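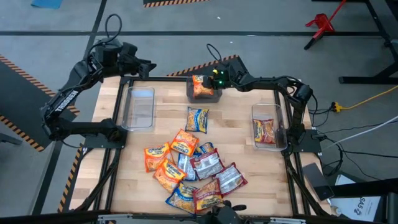
Sorting the snack drawer, and why I don't trust a tub

Every August the same advice comes round again. Buy clear containers, tip everything out, group like with like, and your family will stop going through the pantry like possums. I have read this in so many places that I finally gave in and bought a set of clear tubs from Alline, plus a darker bin from Plandholm that was on the clearance table. I remain unconvinced, but I'll set down what I did.

The first job is getting everything out on a bench. I'll grant the organisers this much: a pile of snack packets on bare timber is a sobering thing to look at. In the drawer they seemed like hardly any. Spread out, with orange ones on top of blue ones and three lying on their faces so you can't tell what they are, they look like the leftovers from a school fete.

Then you have to pick your groups, and the books go quiet on this part. By flavour? By who eats them? By colour, which is what the magazines do because it photographs well? I started by colour and gave up, because the makers change the wrapper whenever they feel like it and a blue packet can be anything. I ended up with savoury in one tub, sweet in another, and the dark bin for whatever was closest to its date. The dark bin is the only part of the system I'd defend. You can see through it just enough to know there's something in there, and not enough to start wanting it.

The clear tubs I'm less sure of. A clear tub with one packet in it looks sad, so you go and buy more packets. I suspect that's the idea. Galton, whose pantry guide I borrowed from the library, reckons on 2 tubs per person, and I would love to know who has the shelf for that.

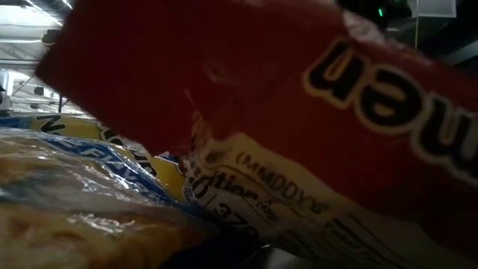
Reading dates was the part I'd been putting off, along with the bread and the noodles and all the bigger things that don't fit in a tub anyway. My eyes aren't what they were and the print gets smaller every year. It doesn't help that half the packaging wants you to stand on your head. You pick up a red packet, the big letters are the wrong way up, and when you go looking for a date you get a bit of small print with MMDDYY in it. Month first! In this house that is a recipe for an argument, as we've thrown out perfectly good crackers over it before. I now write the date on the front in marker, day first, and ignore whatever the factory had in mind.

Bread I left out of the whole business. It lives in its bag on the bench and gets eaten, and I don't see what a box would add.

As for cost, the Alline tubs and the Plandholm bin together were less than I'd feared, though still more than the cardboard box they replaced, which was free. There's a Pruitt set with bamboo lids that everyone seems to recommend. I looked at it in the shop and put it back. A lid is one more thing to leave off.

I'll give it until the end of term. So far the savoury tub has stayed savoury, and the dark bin has a muesli bar in it that I'm fairly sure was meant to be in sweet.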